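**Nonddale Arm Club** (members mostly just say "the Arm Club") is a student robotics club I've been writing up for this wiki, last updated 8/20/25. I joined in June, so take my enthusiasm with a grain of salt! It was started by Bello Olatunji, who still runs the beginner nights, and it has 11 members and one very overworked label maker.
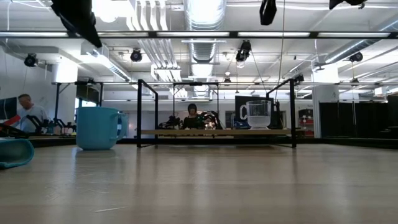 Our main project is the Worken task, a tabletop challenge where an arm has to pick up a piece of drinkware and set it down somewhere else without knocking anything over. Clear glass is the hard one (the cup on the narrow board is a good case, you mostly see its outline), while a big turquoise mug with a handle is much friendlier to beginners. I've logged 60 tries of my own and I'm still better with mugs.

Teams get scored at the Plastcombe Meet, where the top mark is 345 points. Our best run so far belongs to the Jayawardena team, named after the street two of them live on. The club keeps every run on a shared drive, 3,003 of them at last check, and new members are welcome to dig through the lot before their first session.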